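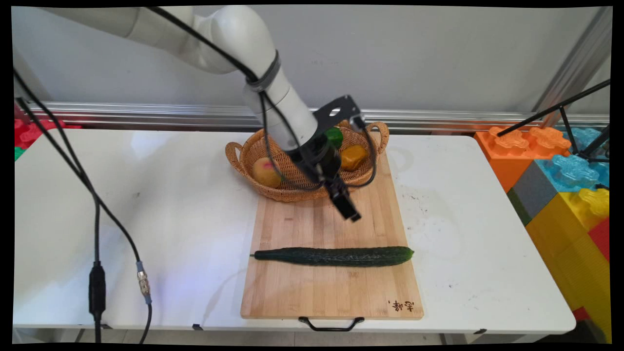
Farby opens its Siltby kitchen table sessions for people who'd like to cook more and fuss less

Siltby, 6/20/21

Hello from all of us at Farby! I'm Katia Cocco, I run the kitchen side of things, and I've been told a press release should be short and serious, so I'll do my best with the first part.

The news is that our new teaching kitchen in Siltby is open for bookings. We're on the ground floor of the old Gentile building, 46 Nistau Road, through the blue door and past the bicycles. The sessions are called Board and Basket, they last a morning or an afternoon, and they're for anyone who has ever come home with a bag of fruit and veg, put it down on the side and then had toast for tea.

I've been that person more often than I'd like. When I moved into my last flat I had a very nice fruit bowl at one end of the kitchen and a chopping board wedged behind the bread bin at the other, and I hardly used either. Then one summer I left the board out on the table with a wicker basket at the far end of it, mostly out of laziness, and I started eating peaches for breakfast. There was the fruit, there was the board, all I needed was a knife! The whole course grew out of that one lazy week, and I've been boring my friends about it ever since.

So what do we do all morning? We start with the table itself. Everyone gets a clear stretch of it, a good long board and a basket, and we talk about where things want to live. I like an oval basket with a handle at each end, so you can lift the whole lot out of the way when you need the room. I like bamboo for the board, and I like a handle on the board as well, hanging over the front edge of the table where your hand finds it without looking. (Bheki Engelbrecht, who teaches the afternoons, thinks I go on about handles. He may be right.)

Then we get on to the food. A cucumber is the first thing everybody cuts, and I'd choose a bumpy, ridged dark green one over a smooth one any day. We lay it straight across the board and take our time. Thin rounds, long batons, rough chunks you bash with the flat of the blade and dress with vinegar and a pinch of sugar. After that it's whatever is in the basket: peaches, something green and sharp if we can get it, and plenty of eating as we go. You'll learn how to tell when a peach is ready (smell it, don't squeeze it, your neighbours want to eat it too) and what to do with the ones that have gone past their best.

There's also a bit on looking after your kit, which I thought would be dull and which people kept asking for when we tried the course out on our friends and families. Wipe your bamboo down, stand it up to dry, give it some oil when it starts looking thirsty and please never put it in the dishwasher. Baskets want a shake and a dry brush. White tables want wiping more than you'd believe, and I say that as the person who chose ours.

Getting the place ready cost us £2,484 on top of the rent, most of it on plumbing, and a fair amount of swearing at a sink that arrived with the wrong tap. Bheki tiled the back wall himself and would like it mentioned. "I've taught in kitchens where you couldn't put a plate down," he says. "Give people a decent bit of table and they relax, and then they start asking the good questions."

Before opening we put a list up by the till in our Nistau shop to see if anyone fancied it, and 197 people left their names, so we've added extra dates right through to November. Groups are small, with five places at each session, and you don't need to bring anything except an apron if you're attached to your own. Children are welcome with a grown-up. If you've got an allergy, let us know when you book and we'll change what goes in the basket.

You can book at the Farby shop in Nistau or at the Siltby kitchen itself whenever the door's open. If you write for a paper or a food page and would like to come and spend a morning with us, please do! Ask for me or for Bheki, come hungry, and tell us beforehand if you can't stand cucumber.

Press contact: Katia Cocco, Farby, 46 Nistau Road, Siltby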